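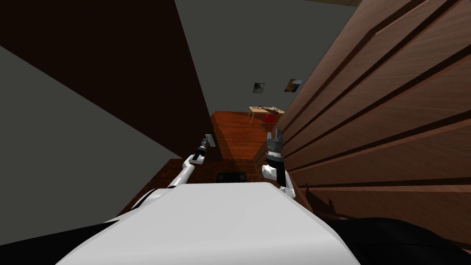
I've been building a two-armed robot in my garage for nearly 10 months, and I think those of us who do this at home spend way too much time on the hardware and way too little in simulation. I know how that sounds coming from a guy with a drill press! But I've come around on it. Most of my evenings now go into a pretend room with a plain gray back wall, slatted wood down the right side and a small table at the far end with some dark stuff piled on it, and I've learned more in there about where arms shouldn't go than I ever did with a wrench in my hand. Look how close the right arm sits to those slats. In my garage that's a scraped shell and a bad mood. In the sim I shrug and load it again.

The people at Trestirgate (the shared shop where I rent a shelf) mostly disagree with me, and they have a point. A simulator is a very polite place. Screws don't back out, cables don't snag, and floors are flatter than any floor I've ever stood on. My project is called Garba, and the first real Garba arm sagged so badly at the elbow that all my lovely simulated reaches landed short. I'd typed in the motor numbers off the seller's page and believed them, like a dope.

Even so, I'd take that trade again. Before I got serious about the sim I had spent $2,771 on parts, and a good chunk of that is in a bin under the bench. Three shoulder brackets, all wrong, all drawn by me late at night because I wanted something to hold by the weekend. When I finally tried the fourth one on screen first, I ran 50 reaches before dinner and saw that the elbow swung into the torso on 6 of them. So I moved the mount, ran them again, and cut metal once. Once!

What I'd like to see is shops like ours treating a decent computer as a shop tool, same as the band saw. Fustgate, across the river, put one in the corner in July with Zolham already set up on it, and there's a sign-up sheet taped to the monitor. Trestirgate bought a second belt sander. I like the belt sander, I use it all the time, but it's never going to tell me my wrist is mounted backward.

And yes, I still go out to the garage. The new gripper fingers are clamped up out there right now and the glue needs until morning.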